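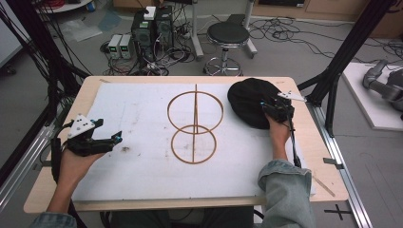 Foam board bows after mounting paper with water-based glue

Posted in Paper, Board and Print by Womgate
2019-03-01

I mount large paper sheets on white foam board for wall display. The sheets are ordinary uncoated drawing paper, the board is the common type with paper facings over a polystyrene core, and the glue is Geltance, the water-based one in the tub. I brush it on the board, lay the sheet down from one short edge, work the air out with a soft roller, and leave it flat overnight.

By the next morning the board has curved toward the mounted side. The bow is worst along the long dimension. A straightedge across the middle shows a gap at the center that I can get three fingers under. It doesn't matter whether I use a thin coat or a normal one, although the thin coat is slightly better and also gives me loose corners.

Things I have tried:

Stacking books on top while it dries. The board is flat when the books come off and has bowed again by the afternoon.

Bending it back by hand. This put a crease in the facing and did not fix the bow.

Leaving it in a different room. No change that I could see.

The boards come out of the carton flat. I checked an unused one against the same straightedge and it was fine. I would like to keep using this glue because I have most of a tub left and it lets me reposition the sheet for a minute or so. Is there a way to keep the board flat, and can the ones that have already bowed be saved?

Panicker wrote:

What you have is unbalanced tension between the two faces. The process goes like this. Paper expands when it takes up water, mostly across the grain. Your sheet goes down wet and expanded, the glue sets while it is in that state, and then the sheet dries and tries to return to its original size. It is now bonded to the facing, so it pulls the facing with it. The back of the board has nothing pulling on it. The board curves toward the side that shrank.

Weight during drying doesn't remove that tension. It only holds the board flat while the tension builds, which matches what you saw with the books.

The standard remedy is a counter-mount. Glue a sheet of similar paper to the back of the board, with the same glue, the same coat weight and the grain in the same direction as the front sheet. Both faces then shrink together and the board stays close to flat. The back sheet can be plain stock. It should cover the whole back, since a smaller piece gives you a board that is flat in the middle and curled at the ends.

To find the grain, cut a small square from an offcut, mark which way it came off the sheet, and wet one face. It will curl into a tube. The axis of the tube is parallel to the grain. Do this for both papers. Mismatched grain is the usual reason a counter-mount doesn't work, and the result is often a twist across the diagonal, which is harder to correct than a simple bow.

Order of work:

Cut the back sheet slightly oversize.
Coat the back of the board, lay the sheet, roll from the center outward.
Turn the board over onto clean release paper.
Coat the front and lay the front sheet within a few minutes. Don't let the back dry first.
Put release paper and a blotter on both sides, then a flat sheet of plywood or MDF, then weight.
Change the blotters after the first hour and again before you leave it overnight.
Trim the edges when it is fully dry, with a new blade.

The weight should be even. Books of different thickness press in patches, and polystyrene core takes a permanent dent at fairly low pressure. A rigid sheet on top spreads the load.

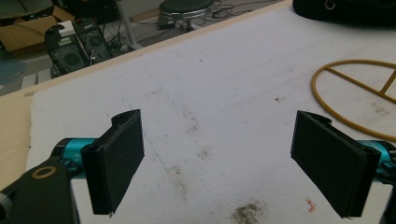

As for the ones already bowed, treat the back as above. Dampen the bare back facing lightly with a sponge first so that it expands, then coat it and lay the counter sheet. Press for longer than you would for a new one. I have recovered moderate bows this way. The one you creased will stay creased, because the facing fibers are broken and the core under the line has crushed. Use it for cutting tests or as a work surface.

Geltance is not the problem as such. Any water-based glue does this to some degree. If you want to use less of it, apply it with a short-nap roller instead of a brush. A brush leaves ridges and the low spots between them are where your loose corners come from.

Lirnside wrote:

Use dry adhesive. Double-sided film or a spray. No water, no bow. I stopped using paste on foam board years ago.

Womgate wrote:

Film doesn't let me move the sheet once it touches, and I'm working alone with large sheets. I did look at it.

Lirnside wrote:

Peel back only a strip of the liner at one end, set that edge, then pull the rest of the liner out from under as you roll. You don't need to move the sheet if the first edge is square. Draw a light pencil line on the board to set it against. Spray can be repositioned for a short time if you coat one surface only, but then it tends to let go at the edges after a summer.

Panicker wrote:

The film method is sound for new work. It won't do anything for the existing boards, and a film-mounted sheet can still bow the board if the room humidity changes a lot, because only one face has an extra layer on it. The effect is much smaller than with wet glue. For a display that stays up through a heating season I would counter-mount either way.

One more point on storage. Keep the carton flat and closed. A board leaned against a wall in February, with a radiator on one side of it, will bow with no glue on it at all. If a bare board is out of true before you start, turn it so that the hollow face is the back, and the pull from the front sheet works in your favor.

Womgate wrote:

Ran the counter-mount on three boards, two new and one of the bowed ones. Grain test was useful. I had the back paper turned the wrong way compared to the front, and would have glued it like that.

The new ones are flat against the straightedge after a full day out of the press. The old one came back most of the way, with a slight lift left at one corner. It will be screwed to a batten so I am leaving it.

For weight I used MDF with bags of sand on top, 1,000 g each, spread in rows. No dents. The blotters were wetter than I expected at the first change and I ended up changing them one extra time.

Rolling the glue used noticeably less than brushing. The roller has to be rinsed right away or the nap sets hard. I lost the first one.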